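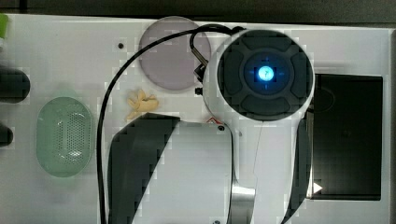

Keep the bad ones

By Natália Carvalho
September 18, 2025

There is a habit among people who gather examples for robot arms, and I think we should break it. When a run goes badly, we delete it. The operator fumbles a plate, backs off, tries again from a worse angle, sighs and presses discard. The file is gone before anyone has looked at it, and the only thing left on the record is a gap in the numbering.

I have worked on these collections for long enough to have pressed discard many times. At Merulero, where I learned the job, the rule was that a run had to look like something you would show a visitor. We kept 265 out of 400 on the first kitchen task I was responsible for, and I was told this was a good rate. The arm that learned from them moved beautifully until it missed. Then it closed on air, lifted the air, carried it across the table and set it down with great care.

It had never been shown a miss. Every run we gave it began well and went on well, so it had no reason to suspect that a plate could be anywhere except between its fingers. All the knowledge it needed was in the runs we threw out. An operator who misses does something next, and that something is often the most skilful part of the whole session.

The usual argument against keeping such runs is that a system which copies people will copy their mistakes. I take it seriously. If you pour every failed attempt into the pot unmarked, you will get an arm that dithers. But marking is cheap. A person watching a recording can say where the miss happened and where the recovery began, and it takes less time than doing the run again. You can then train on the recovery and leave the miss out, or use the miss for something else. What you can't do is mark a file that no longer exists.

The second argument is about money, and it is the one that wins in most meetings. Operators are paid by accepted runs at a good many places. Iltus did it that way when I was there. If a clean run counts and a messy one doesn't, people learn to set the table so that mess is unlikely. The bowl drifts to the easy side. The fruit is kept clear of the cables. You can go through a week of recordings and find almost 15 hours of the same comfortable reach. I don't blame the operators for this. They were doing what the pay sheet asked of them.

Pay them by the hour instead, and ask for difficult layouts on purpose. Put the plate where the arm has to come over the top of it. Put something small beside it that gets in the way of the wrist. Leave the colander on the table even when the task has nothing to do with colanders, as most kitchens would.
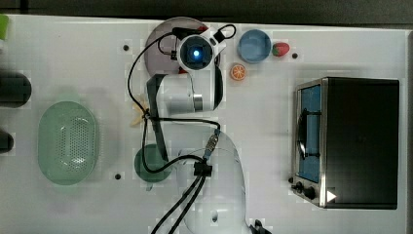 What counts as a kitchen

My other complaint is smaller. Much of the work goes on at white tables with a handful of things on them: a plate or two, a bowl, a strawberry, a slice of orange, a toaster oven to one side. I have nothing against any of it. You need to start with a surface where you can tell what went wrong. But teams stay there too long, and the delete button helps them stay, since a tidy table and a tidy set of runs make each other look better.

At Plinby we tried the reverse for 2 months, ending in December. Nothing was discarded unless a person's safety or the equipment was at stake. Each file got a short note from the operator, in ordinary words, such as "caught the rim, let go, came in lower". The notes were uneven. Some people wrote a paragraph and others wrote "bad". I would still take them over the Malik spreadsheet we used before, which had a column for success and no column for anything else.

The storage bill went up and the weekly chart looked worse. A manager who had only seen the chart asked me whether the team was having trouble, and I had to explain that the team was the same and we had stopped hiding things from ourselves. I would have that conversation again. If you run a collection, take discard off the operator's screen next week and put a text box in its place.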